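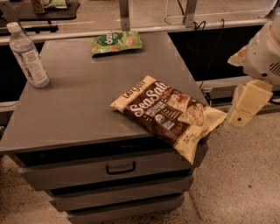

A pedestal, also called an under-desk unit or drawer pedestal, is a low storage cabinet made to stand beneath or beside a desk. It normally holds two or three drawers in a single column and is supplied either fixed to the desk, free-standing on glides, or mobile on castors. Metal is a usual material for the body, and grey is among the most common finishes. The top is generally left flat and plain, so that a unit standing clear of the desk doubles as a surface for small items, among them packaged food such as a bag of tortilla chips laid near the edge.

Types

The three-drawer form is divided in one of two ways. In the first, all drawers share the same height and are meant for stationery and personal belongings. In the second, two shallow drawers stand above a deep one, or a single shallow drawer above two deeper ones, and the deepest is fitted with rails for suspension files. Two-drawer units are usually made for filing only.

Desk-high pedestals are as tall as the worktop and extend it at one side. Mobile pedestals are lower, as they must pass under the desk frame, and some are sold with a padded top for use as an occasional seat. The Kanby range, for instance, lists a desk-high version and a mobile version built on the same body, the difference being taken up by a plinth.

Construction

A metal body is commonly folded from sheet and joined by spot welding. The drawers run on steel slides with either roller or ball bearings. Ball-bearing slides cost more but allow the drawer to open to its full depth. The Palell 300 series uses full-extension slides on the bottom drawer and shorter ones above it.

Most units have an anti-tilt device, which lets only one drawer open at a time. A counterweight may be fitted at the rear, and some mobile models carry a fifth castor under the filing drawer – the point at which the load moves furthest forward. A single lock at the top usually secures every drawer by means of a vertical bar.

Surface finish

Metal pedestals are normally powder coated. The powder is applied dry, held by an electrostatic charge, and cured in an oven. Matt and fine-textured coatings are preferred for offices because they reflect less light than gloss, although a smooth matt top can still show a pale patch of glare under overhead lighting. Light scuff marks are another common feature of such tops, and both are visible on the grey unit with the water bottle standing on it. Scuffs that lie on the coating can often be removed with a damp cloth and mild detergent. Abrasive pads should be avoided, as they polish the matt surface and leave a shiny area. 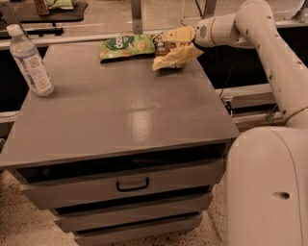
Loading and placement are covered in the maker's instructions, which normally give a limit for each drawer and a separate one for the top. The Voicu 1501, a three-drawer model, is rated at 17 kg per drawer. Drinks are often kept on the top, as with the clear plastic bottle with a white screw cap, and liquid that reaches the upper drawer can damage papers and corrode the slides. Heavy contents belong in the bottom drawer.

Maintenance

Slides should be wiped clean and checked for loose screws at regular intervals. Sillia, a supplier of replacement locks, advises changing the barrel if the key turns without moving the bar.

See also

Filing cabinet
Desk
Powder coating

Last edited 7 January 2018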